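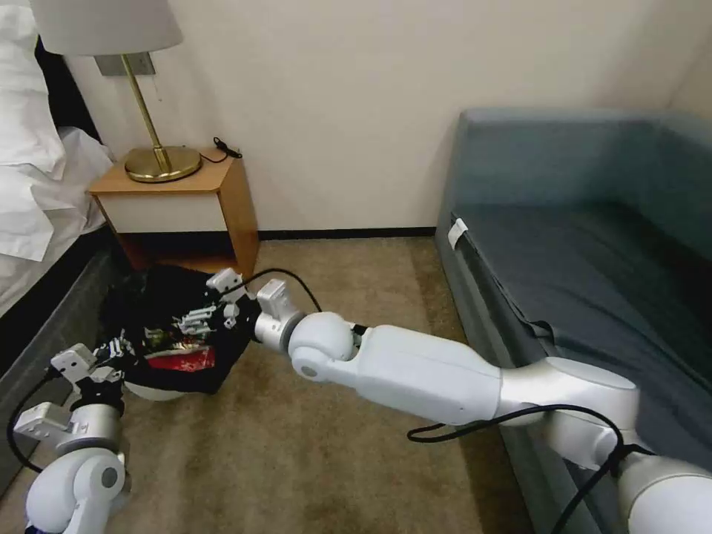 What order should I work in when clearing and spot cleaning a short-pile carpet in a small bedroom?

Posted by Lorcan Nic Aodha

The room has a bed on one side, a sofa on the other, and a strip of beige carpet between them. Everything ends up on that strip. I have a basic upright vacuum and a bottle of Drokell carpet spray. Last time I sprayed first and vacuumed an hour later, and the treated patches came up darker than before. The lease ends in March and I would like the floor to pass inspection without renting a machine. I don't know the fiber. The landlord's sheet only gives a style number, 1127.

Lamisi Ankrah

Clear the floor, strip or tuck the bedding, vacuum dry, then treat the marks, then let everything dry before you vacuum again. Your patches went dark when damp spray met dry soil that was still in the pile. Vacuuming an hour later was also too early. Short pile can feel dry at the tips while the backing is still damp.

In more detail:

Lift everything off the carpet. Sort it on the sofa or the bed, not on the floor, or you will be moving the same pile twice. Clothes go to the wash, trash goes straight into a bag, and the bag leaves the room.

Get the sheets up off the floor before you vacuum. Loose bedding hanging down the side of a bed gets pulled into the brush roll, and it also hides the carpet edge where most of the dust sits.

Vacuum slowly in one direction, then across it. Use the crevice tool along the baseboard and around the legs of the nightstand. Unplug the lamp and coil the cord on top if you need to move the stand.
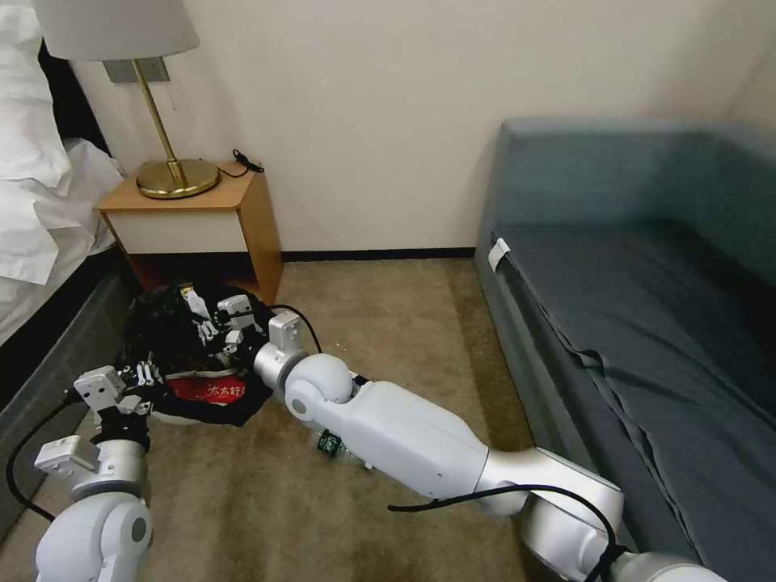 Stain work comes after that, and the mark should decide the product. Start with plain water on a white cloth and blot. If color transfers to the cloth, keep going with water until it stops. If nothing transfers, mix 400 ml of lukewarm water with 2 ml of clear dish liquid and blot with that, then again with water only. Work from the outside of the mark toward the middle. On beige carpet a few darker stains can be hard to judge while things are still lying about, so get any bottle that is on its side off the floor first and check the pile under it by hand. A damp spot needs blotting only. An old dry one needs the detergent mix. Try either one inside a closet before using it in the open, as you don't know the fiber.

Put a folded towel over each treated spot with something heavy on it, and leave it overnight. Vacuum in the morning.

Wuta_Isah

just use the Drokell, its fine. I do mine twice a year. maybe you used too much

Lorcan Nic Aodha

Thanks, Lamisi. I did the dry pass twice and got a full canister out of a floor I thought was clean. One mark by the sofa moved with water alone. The other one is lighter but still there after the detergent mix. Is it worth a second round?

Lamisi Ankrah

One more round, after it is fully dry. If it looks the same after that, stop. Scrubbing will fuzz the pile, and a fuzzed patch shows more at an inspection than a faint mark does. Also check that it isn't wicking - if the spot is lighter when wet and comes back the next day, the residue is in the backing, and you want a longer towel press with less water.

2 replies hidden. Sign in to Tirkora to view them.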